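# Back bedroom, October

We cleared and reset the back bedroom over one weekend in October. It had been used for storage since the move, and most of the time went on deciding where things should live. The notes are in the order the work was done. Measurements are included for anyone fitting out a room of the same size, as I couldn't find many when I was looking.

The room is 209 cm wide at the window end and slightly more at the door. A standard 200 cm mattress fits across it with very little to spare, so the bed went lengthways along the wall instead.

## Before the bed

**Boxes.** Everything was sorted on the landing first. Books went downstairs, winter coats went in the loft, and two bags went to the charity shop on Sunday morning before it got busy.

**Shelving.** The Pravlow unit is 134 cm tall and sits under the slope of the ceiling. It came with wall brackets and I used them, although the screws supplied were too short for our plaster and I replaced them. The bottom shelf is for picture books and jigsaws, the top one for things that shouldn't be reached.

**Curtains.** These are the old ones from the front room, taken up by about a hand's width. Yusri Teoh did the hems on his machine and would only take a jar of chutney for it. They could do with a lining before the winter.

**Lamp.** A Liem clip-on, fixed to the shelf upright. The flex reaches the socket behind the door with no extension lead, and it can be switched off from the bed.

## Bed and bedding
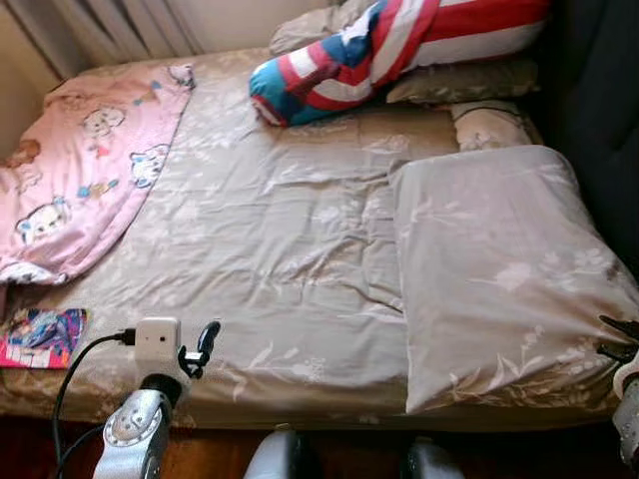
Bedding was the part I had put off. We had too many odd sets, with single pillowcases left over from covers that wore out years ago, and I wanted one set that matched and could go in a single wash. The tan one with the white floral print won, as we still had both the fitted sheet and the duvet. I fold the duvet into a thick block on the right-hand side during the day – it leaves the rest of the bed free for sitting on. The pink blanket with the cartoon animals stays out on the left, and the striped cushion goes up at the head with the beige pillows. It matches nothing else in the room, but it was never going in the charity bag.

## Still to do

**Under the bed.** I have measured for two Ondance drawers on wheels. They will take the spare sheets and the summer duvet, which are in the airing cupboard for now.

**Walls.** One coat of Wultus matt in off-white is on. It needs a second around the window, where the old green shows through in the afternoon.

**Door.** It catches on the carpet and wants planing. That will have to wait until I can borrow a pair of trestles.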